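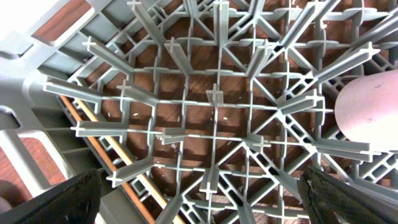 Newsroom Security / Offline Document Review

Lurkton Reading Station

Price: $676
Sold by: Zeltmont
Availability: ships from stock

The Lurkton is a desktop computer for opening files that came from a confidential source. It has no wireless card, no network port, no microphone and no speaker. Files go in on a drive, get read on the attached screen, and come out only as paper or as a cleaned copy. It is meant for newspapers, small magazines, lawyers who take whistleblower cases, and advocacy groups that receive documents from inside government or business.

Most of our customers already have some way for people to send them material, whether that is a web drop, a post office box or a reporter with a phone number. The station covers the next step. A file from a stranger can carry malware, and it can also carry details that point back to the person who sent it. Opening it on an ordinary office laptop is a risk on both counts.

How it works

The machine starts from a read-only system card that sits behind a locked plate. Nothing you open is written to that card. When you shut down, working memory is cleared and the next person starts from the same clean setup. If you need to keep material between sessions, it goes on the encrypted storage drive, which slides out of the front and can be locked away separately.

There are two drive slots. The one marked IN only reads. The one marked OUT only writes, and it only takes files that have been through the cleaning tool. The slots are different shapes so the drives can't be swapped by mistake.

The cleaning tool turns each page of a document into a flat picture and builds a new file from those pictures. This drops author names, edit history, comments, hidden text and location data. It does not remove anything that is visible on the page. Printer tracking dots, a stamped copy number, an unusual typo or odd spacing between words can still identify a particular copy, and you have to look for those yourself. The zoom view and the color separation view are there to help with that.

We recommend that you never publish a source's original file, cleaned or not, until someone with experience has looked at it. Retyping is slower and often safer.

What's in the box

Reading station with screen and wired keyboard
Removable encrypted storage drive
Two Cordeiro transfer drives, one for each slot
Pack of 20 numbered seals
System card, installed
Two keys for the card plate
Printed manual and one-page wall card

A mouse is not included. Any wired mouse will work. Printers have to be connected by cable and should not have wireless built in, even if it is switched off in the menu. We keep a list of models that we have tested and will send it on request.

Specifications

Power: standard wall outlet, 6-foot cord
Battery: none
Wireless: none fitted
Camera: none fitted
Session log: off by default
File types: common office documents, PDF, plain text, spreadsheets, email archives, still pictures
Video and audio: playback without sound, captions shown if present. Wired headphones need the optional audio board
Largest batch for cleaning: 1,000 pages

Bigger batches have to be split. The tool will offer to do this for you and keeps the page order. Cleaning a full batch takes a while, roughly the length of a lunch break for plain text pages and longer for color scans. The station can be left to run, but please don't leave it in an open room with material on the screen. The screen lock does not pause the job.

Seals

The numbered seals go over the case screws and the card plate. Write the numbers down when you put them on and keep the list somewhere other than next to the machine. A seal that has been lifted shows a pattern that won't go away when it is pressed back down. Seals tell you that the case has been opened. They don't stop anyone from opening it, and a broken seal means the station should come out of use until it has been checked.

Replacement seals are sold in the same size pack. Numbers are never repeated between packs.

Carrying case

The Muleck case is sold separately. It holds the station, both transfer drives and the keyboard, and has plain gray sides with no labels. It will fit under most train seats but is too large for overhead bins on smaller planes. If you are crossing a border, talk to a lawyer about what you can be asked to unlock before you pack anything. The rules vary a lot and we can't advise on them.

Updates

System cards are updated by mail. We don't offer downloads for this model, and anyone who emails you a download link for it is not us. A new card comes out when there is a reason for one – usually a fix in the software that opens office documents. The latest was released in November. Each card arrives in a sealed sleeve with a check code, and you can confirm the code by calling the number in your manual.

The old card should be cut up. It holds no documents, but there is no reason to keep it.

What it will not do

The station does not make a source anonymous. If somebody has emailed you from a work account, or was one of only three people with access to a memo, this machine can't change that. It does not give you or your source legal protection, and it can't tell you if a document is real.

It also isn't a good choice if you need several people reading the same files in different places. Ask us about shared setups before ordering, because for some offices a separate wired room makes more sense and costs less than buying several stations.

Training and support

A one-hour phone session is included with each station. Anneliese Stöcker runs these on Wednesday mornings and can also cover questions from your lawyer or IT staff on the same call. Please don't describe your source or the documents when you contact us. We don't need to know, and our phone and email records could be requested by a court like anyone else's.

Repairs are done at our shop only. Take out the storage drive before sending the station in. If a drive is left inside, we will return the whole unit unopened and you will pay shipping both ways.

Ordering

We accept card, check and bank transfer. Orders can be sent to a name and address other than the one on the payment. The outer carton is unmarked, with a return address but no company name. Unused stations with all seals in place can be returned for a full refund. Once the case seals are broken we can't take a station back, even if it was never switched on.

Related items: Cordeiro transfer drives (pair), Muleck carrying case, audio board, numbered seals, replacement card plate keys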